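Workshop Notebook – Songwriting Credits Listening Project
Clalten Sound Archive, Entry for 2024-08-12

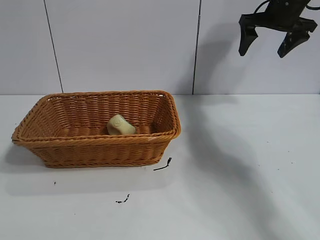 1. Purpose of this entry

This entry records the work done on the Trotgate tapes since the last note in June. It is written for the members of the listening group and for anyone who takes over the cataloging later. The earlier entries remain valid except where this one corrects them.

The question before the group is a narrow one. The Trotgate recordings carry a joint songwriting credit on every label, and the credit has been copied into our catalog without comment. Two members of the group have asked whether the demo reels support a joint credit for all of the songs, or whether the band simply agreed to share the credit. The archive takes no position on royalties and has not been asked to. The catalog does, however, have a field for "writer as heard on demo," and that field is at present blank for the whole collection.

2. Material on hand

The collection came to us in two deposits. The first holds the rehearsal cassettes and the lyric sheets. The second holds the demo reels made at the Woo studio, together with the track sheets. The commercial LP is present in two pressings, both of which are on the open shelf and may be handled in the usual way.

There are 30 songs in the working list. Of these, 15 appear both as a demo and as a finished recording, and those are the ones that can be compared directly. The others survive in one form only. They stay on the list but will not be scored.

The cassettes are in fair condition. Three have lost their pressure pads and were moved to new shells before playback. The original shells have been kept with their labels and must not be thrown away, as the handwriting on them is evidence in its own right.

3. Playback and transfer

Reels were played on the Cirnex deck after cleaning of the heads and guides. Azimuth was set by ear for each reel, using the cymbals where there were any and the consonants in the vocal where there were none. The second Woo reel was recorded with the channels reversed. The transfer file keeps the reversal, and the listening copy corrects it. Please check which file is open before writing "guitar left" in the notes. This mistake was made twice in June and the affected notes have been struck through.

Transfer levels were left alone once set. One song, listed on the track sheet as "Ferry Tune," begins far louder than it ends, and it was tempting to ride the gain. This was not done. The fade appears to be part of the performance, with the singer moving back from the microphone during the last chorus.

Speed remains a problem on cassette 4. The piano is nearly a half step sharp against the LP. Either the cassette machine ran slow when the tape was made, or the band changed the tuning later. I have left the transfer at the standard speed and made a second copy brought down to match the LP. The second copy is for comparison only.

4. Listening method

Each song is heard three times. On the first hearing no notes are taken. On the second, the listener writes down the form: verse, chorus, bridge, and anything that does not fit those names. On the third, the listener marks differences between the demo and the finished recording. The listener does not look at the label credit during any of the three.

The group agreed in June to stop using the word "better" in the notes column. It had crept into most of the early sheets and was of no help to anyone reading them afterward. "Slower," "shorter," "bridge missing" and similar terms are preferred.

5. Findings so far

The demos fall into two plain groups. In one, a single voice sings over an acoustic guitar, the words are nearly final, and the tune is complete. In the other, the tape opens with a riff played many times, and the voice enters late with half-formed words or none. It is reasonable to suppose that these come from two different writers working in two different ways, but the tapes do not prove it. The voice is the same on both.

"Ferry Tune" is the most useful case. On the demo it has no bridge. On the LP it has a bridge in a new key, with chords that appear on an earlier rehearsal cassette as part of an unrelated instrumental. The two pieces were therefore joined at some point between the reel and the album sessions. A joint credit seems well earned here, whoever carried out the joining.

"Paper Lantern Street" offers less. The demo and the finished version match line for line, and the only changes are in the arrangement. The lyric sheet is in one hand throughout, with one word altered in pencil. I would enter this as a single writer, unidentified, with a note that the published credit is joint.

"Cold Harbor Again" was scored last month as a riff song. On a further hearing I disagree with my own score. The riff is preceded by eight bars of humming, very faint, and the hummed line is the melody of the verse. The sheet has been corrected and initialed.

6. A note on the catalog wording

The published credit must be entered exactly as printed, in the order printed. On the first pressing the two surnames appear one way around on the front label and the other way on the sleeve. Both forms should be recorded. It has been suggested that the order shows who led on a given song. I see nothing in the label copy to support this, and the two pressings do not agree with each other – the second has the same order on every track.

7. Outstanding

Cassette 6 has not been played. There is a splice near the start that needs to be remade first.

The track sheet for the third Woo reel lists a take marked 80, which cannot be a take number on a reel of that length. It may be a tempo. The song does run at 80 beats per minute when checked against the metronome, so I have entered it as such with a query.

The blank field in the catalog should stay blank until a second listener has gone through the comparison songs. My sheets are in the project folder, face down, and should be left that way until the second set is finished.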